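4.3 Setting up the grasp tracker in Vevirico

This section covers the first-time configuration of the grasp tracker for a hand-held gripper with a built-in camera. Complete section 4.2 (lens calibration) before you begin. The tracker will load without a calibration file, but the object poses it reports will not be usable for planning.

You need:
Vevirico installed on the workstation, with the Sasix pose plugin enabled
A calibration file for the gripper camera
A recording of at least 900 frames with the target object in view
Write access to the project folder

4.3.1 Load the recording

1. Start Vevirico and open the project.
2. Select Sessions > Import and choose the recording folder. The importer checks time stamps first and then decodes the video.
3. Wait until the status bar reads READY. If it reads GAPS, open the session log. Gaps shorter than 5 frames are filled by interpolation. Longer gaps split the session, and each part must be tracked on its own.
4. Assign the calibration file under Session > Camera. The file name appears in green when the resolution matches the recording.

NOTE: Do not rename the recording folder after import. The session stores the path and does not search for a new one.

4.3.2 Mask the fingers

The fingers stay in nearly the same place in every image. Left unmasked, they supply strong, stationary features, and the motion estimate drifts toward zero.

1. Open a frame in which the gripper is open and both fingers are visible.
2. Select Mask > Finger Left and trace the outer edge of the left finger, including the arm behind the pad. Repeat with Mask > Finger Right.
3. Set Margin to 2 percent. Increase it only if the mask preview flickers along the finger edge.
4. Step through to a frame in which the gripper is closed and add a second key for each mask. The software blends between keys according to the reported gripper width.
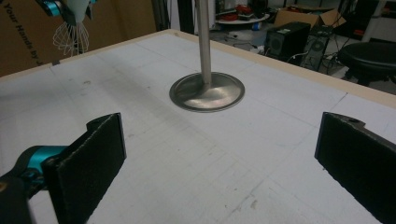 5. Select Mask > Verify. Every frame with a finger feature outside the mask is listed in the side panel. Correct the listed frames and run the check again.

CAUTION: The mask must not extend into the gap between the fingers. The contact estimator reads this area, and a mask that covers it will suppress grasp events with no warning in the log.

4.3.3 Select the tracking surface

1. In the Surface panel, select Plane from Texture. Printed lines, scuffs and marks on a tabletop all count as texture.
2. Click four points on the table, as far apart as the view allows. Keep the points away from the border of the table, which may sit at a different height.
3. Select Fit. The residual appears next to the button. If it is shown in red, delete the worst point and pick a new one.
4. Turn on Ignore Background. Features outside the fitted plane are then used for rotation only.

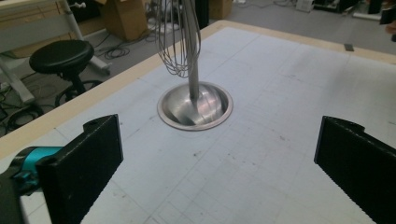 5. Draw the object region around the target and set Material to Reflective if the target is polished metal. This setting lowers the weight of highlights, which move with the camera and do not belong to the object.
6. For objects made of thin wire, set Silhouette to Sparse. The default setting, Solid, fills the openings between the wires and places the center of the object too far forward.
7. If the object stands in or on a second object, define the two as separate bodies and link them with Contact > Resting. Use Contact > Fixed only for parts that cannot separate.

NOTE: Tall objects often leave the top of the image at close range. The tracker holds the last full outline and marks the pose as PARTIAL. Partial poses are exported, but the planner skips them by default.

4.3.4 Run and export

1. Select Track > Run. Processing can be paused – intermediate results are kept – but changing a mask discards them.
2. Review the confidence plot and trim any stretch below the threshold line.
3. Select Export > Planner Format. Body names must match those in the planner scene file, including case.

If tracking stops with error 3902, the surface plane has been lost. Return to 4.3.3, pick new points in the frame named in the log, and run again from that frame.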